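4.3 Silent torque limiting in the left gripper

The most costly fault in the Brurkindale study did not stop the robot. Over 568 episodes of the pouch task at the Parkstead site, the safety monitor raised no alarm on the left arm, yet 19 episodes ended with the left gripper reporting a closed grasp while the pouch was free to move. We found the problem only when we compared the gripper logs with the video after collection had ended. This section describes the fault, how it got past our checks, and what we changed.

The task uses two arms mounted on the near edge of a wooden table. The left gripper steadies one end of a soft zippered pouch while the right gripper works on the zipper and then moves a yellow writing tool lying on the table. The left gripper does very little visible work. It has to hold on to thin fabric for a long time, and this turned out to be the worst load we could have given it. A stalled finger motor draws a steady current and heats up even though nothing is moving.

The motor driver, a Flasitz unit that we used with its factory settings, lowers its current limit when its internal temperature passes a threshold. It does this without sending an error. The limit came down in small steps, and after each step the fingers pressed less firmly. The finger position barely changed, as the fabric between the pads was only slightly compressed to begin with. Our grasp check looked at position alone. It saw fingers that were nearly closed but not fully closed, took this to mean that an object was present, and passed the episode.

Motor current was read on the robot at 30 Hz but was not written to the episode file. It went into a separate service log that was overwritten at every restart. For most of the affected episodes we therefore have no direct current trace. We identified them by hand, by watching for pouch motion that the left gripper should have prevented, and then confirmed the cause by repeating the hold on the bench. After 40 minutes of nearly continuous holding, the pad force on the bench had dropped far enough that the pouch could be pulled out without moving the fingers.

The fault was hard to see in the workspace views. In Figure 4(a) both grippers are on the pouch, one at each end. In Figure 4(b) the left gripper's tip is just touching the left end of the pouch and the right jaws are open above the table. Contact of either kind can be read from the picture. The force behind it cannot, and our labelers were working from views like these.
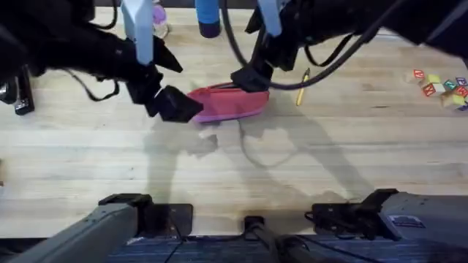
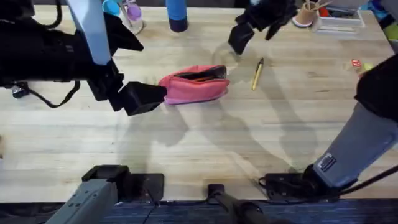
Figure 4. Workspace during the pouch task: (a) first view, (b) second view.

A reader of our first draft objected that the fault should be counted as a policy error, as a better policy would notice the pouch sliding and close the fingers again. We agree that such a policy would be useful, but we do not think it would have helped in this case. The fingers were already being told to close as hard as they could. Sending the command again has no effect while the driver is holding the current down, and releasing and grasping a second time works only if the motor has cooled. The same reader asked whether the 19 episodes could simply be dropped. We did remove them from the training set. We kept them in the release under a separate flag, so that others can use them to test fault detection.

There was also a safety side to this. An operator who believes the pouch is held may reach in to straighten the zipper pull while the right arm is paused. If the hold is weak, the pouch shifts, the tracking error on the right arm grows, and the arm can start a correction as soon as the pause is released. This happened once, in October. The operator's hand was already clear and there was no contact, but the written procedure at that time allowed the hand to be there. It now requires both arms to be disabled before anyone reaches over the table.

We made three further changes. The current limit in force is now read from the driver and saved with every episode, next to the measured current. The grasp check needs both a finger position inside the expected range and a current above a set floor, and it fails the episode if either is missing. Last, the holding command is reduced once the grasp is confirmed, which keeps the motor well below the threshold in normal use.

The reduced holding command has a cost. On the stiffest pouch, made for us by Krasniqi, the left end sometimes slips when the zipper catches, and the episode has to be repeated. These slips are now reported as failures at the time they occur. We have not tested the new settings on grippers with a different pad material, and the current floor will probably have to be set again for each one.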